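Home Guides Grippers Mobile Bases Contact

4 min read

Fixing a gripper that drops round containers

Our Kidano gripper at the Diltcombe lab began losing screw-lid containers in September. The arm reported a good grasp each time, so the fault log stayed blank. Work through the checks in this order.

1. Press the emergency stop and wait for the drives to release. Keep your hands away from the fingers until then.

2. Check the finger screws. A loose one lets the finger twist under load.

3. Close the fingers with nothing between them and look at the gap from the wrist camera. It should be narrow.

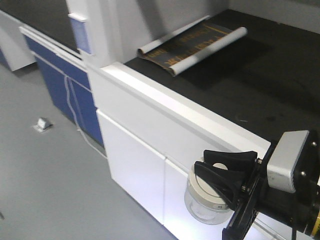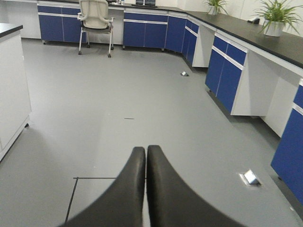
4. Open the Storden controller page and read the closed position. Ours was off by 5 counts, enough for the software to take a miss for a grasp. Run the zero routine again and save.

5. Lower the grip force, then raise it in small steps until a container stays put. Use an empty one - a full one makes a mess.

6. Run 288 lifts at slow speed with the floor clear of people. If one drops, go back to step 2.

We now repeat the zero routine every 1000 cycles.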